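Monday, June 29, 2020
In: Visits, Housing, Ageing

A visit to the Wegener residence

I have wanted to see the Wegener residence for a long time. It is a house with flats for older people, and it says in its papers that lesbian, gay, bisexual and transgender tenants are welcome. Many houses write such a sentence. I wished to know what is behind it, so I asked to come to the open afternoon, which this year was kept very small. We were six visitors, and we went through the building in two groups, with masks.

The tram stop is called Brudon and from there you walk uphill. For me it was fine, but I thought of my own mother with her stick, and I would ask any future tenant to try this walk once before signing. There is a bench halfway. The bus stops nearer, but on Sundays it does not run.

Anežka Procházka led my group. She began with the rent, which I liked, as most tours leave it to the end. The building has 12 flats at a reduced rent, and the others are let at the normal price of the neighbourhood. The reduced ones are all taken. When one becomes free, it is offered to the first person on the list, and this person has two weeks to answer. A partner can be written into the lease even when the couple is not married. If one of them dies, the other keeps the flat on the same conditions. I asked to see this in writing and she showed me the paragraph. It is short and clear.
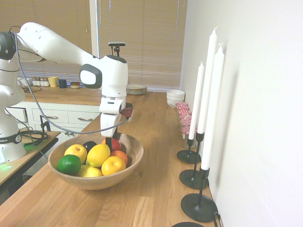 Drahomíra Pešek wanted to know what happens to a friend who has lived there for years but was never on the lease, because in her generation, she said, you did not put such a name on a paper. Anežka had to admit that this friend has no right to stay. The management can make an exception, and has made it before, but an exception is a favour and you cannot plan your old age on it. I wrote this down and underlined it.

After that we spoke about the staff. Everybody who works in the house, also the cleaners and the night porter, must take a training of five hours in the first months. The course is made by a small organisation called Stasus. They practise, for example, how to ask a new tenant about the family without taking for granted a husband or a wife and children. I was given the booklet to look through. Some parts are a little stiff in the language, but the examples from home care are very good, above all the one about a woman who takes her photographs off the wall each time before the nurse comes.

The nurses themselves come from outside, from a company with the name Nelico, and they are not obliged to take the course. I find this the weakest point of the whole programme. A tenant sees the porter for a minute, but the nurse is in the bathroom with her. Anežka told us that the contract will be discussed again in August.
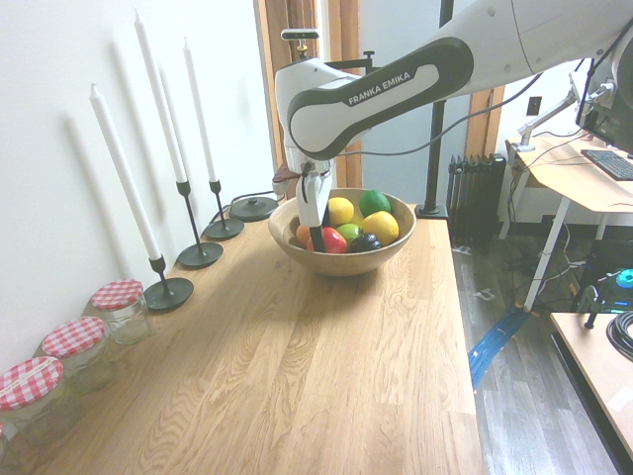
I also asked about complaints. There is a form, and it can be given in without a name. The answer is hung up next to the lifts, so that all tenants can read what was decided. I read the sheets that were hanging there. Most were about noise and the laundry hours. One was about a remark made in the corridor, and the answer to it was serious and polite, with an apology.

For those who are interested: the waiting list is open, and you apply by letter or in the office on the ground floor. You need proof of income and an identity card. If the name on your card is not the name you use, you can write the second one on the form, and this is the one that goes on the door and on the letter box. The wait for a reduced flat is roughly five years at the moment. For the others it is much shorter, but the rent is more than most people on a single pension can pay.

I put my mother's name on the list before I went back down to the tram.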